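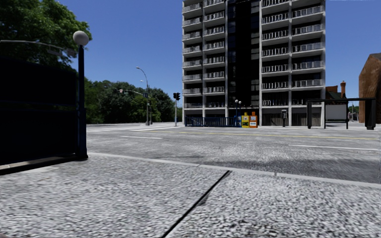 Trevonwood sells its sidewalk delivery simulator by the scene. The base license covers 31 street environments, and a buyer who wants more pays for each one. I have spent enough time with the package to have an opinion on the pricing: it charges for the wrong thing.

The environments are good. Paving has a coarse speckle, curbs follow a slope, and expansion joints run across the walking surface where a small wheel would meet them. Asphalt shows wear. Street furniture is varied enough to give a perception stack some work, with globe lamps, newspaper boxes and bus shelters at different distances. For mapping and localization tests, I would take these scenes over Plema's, which repeat the same block under different skies.

A sidewalk robot does not fail on architecture, though. It fails on people, parked scooters, dogs on leads and trucks stopped across a curb ramp. In Trevonwood's product those belong to a separate traffic module, licensed per seat at 647 dollars a year. Without it, the streets are vacant. A planner can complete 327 runs with no contact and the result says very little about a December afternoon outside a grocery store.

The vendor's case is that many teams bring their own agents. Some do. Singhal's pedestrian library loads after a day of work -- I have done it -- but the agents ignore curb height and walk through street furniture until someone rebuilds the collision meshes.

Clitia bundles five environments with moving agents at one price. The rendering is plainer and the lighting is flat. For a team testing navigation on a small budget, I would still buy it first, and add Trevonwood's scenes when camera work begins.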